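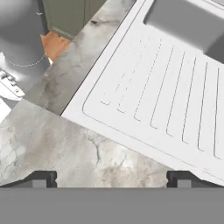 About Mundgate

Posted November 5, 2023
By Catinca Vlad

Mundgate tests whether robot arms can do household chores to a standard a householder would accept. We do not build arms. Manufacturers and research labs send us a control policy, we run it against our chore set in simulation, and we report what it completed and where it stopped.

The short answer for kitchens is: partly. Picking up a rigid cup from a clear bench is close to routine. Wiping down a draining board is harder. The grooves are shallow, contact force has to stay within a narrow band, and a policy trained on flat surfaces tends to skip or press. Opening a drawer by a slim bar handle sits between the two, and results depend heavily on the angle of approach.

Our kitchen environment is called Elodora. Each chore is run 1,000 times per policy, with start positions, lighting and surface finishes varied between runs. Chores involving contact with a fixture get 2,000. A run counts as complete only if the end state meets the written criterion for that chore. Partial completion is logged separately and is never averaged in.
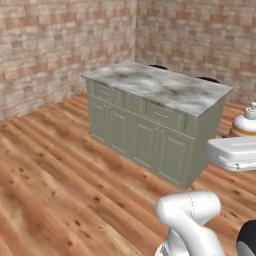 Elodora, island view: marble top, green base with drawers and panelled doors, arm in the foreground.

Maricica Rusu maintains the chore set, which stands at 11 tasks. She revises it each January, and a retired task keeps its number so that older reports can still be read against newer ones. The shop-floor equivalent, Clivbridge, covers bin sorting and tool return. It is less mature and we quote its figures with wider margins.

Simulation has known limits. Friction on damp stone is approximated, cloth is poorly modelled, and a pass in Elodora does not predict a pass in a real kitchen. Clients who need physical trials are referred to Văduva, which uses our task numbering and completion criteria.

Reports are supplied in full, including failed runs. We do not issue rankings or product endorsements.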